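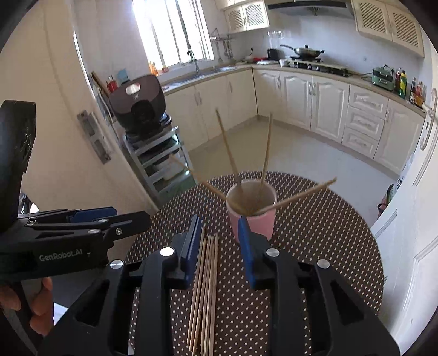 Saranya Suvarna
Robotics Club Coach

Hello from the kitchen table! Our fall project is all about cups and sticks – pick one up, get it into the pink cup, go back for another. Sounds easy until you try it with a gripper instead of your fingers (my first go was not pretty). Lorne Pelletier built us a score sheet, and our goal is 309 logged tries by the end of November. So far we have 66, so we'd love more hands! Each turn runs 18 minutes, and you squeeze the gripper yourself, no coding needed.
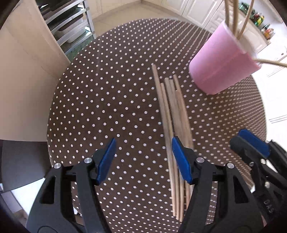
Four in the cup, more on the polka dots.

What I like best is the arguing over how to come in – straight down, or low from the side? I'm a low-from-the-side person and Lorne thinks I'm wrong. Come try both and tell him he's mistaken! Sign-up closes 10/4/18, and new members of any grade are welcome.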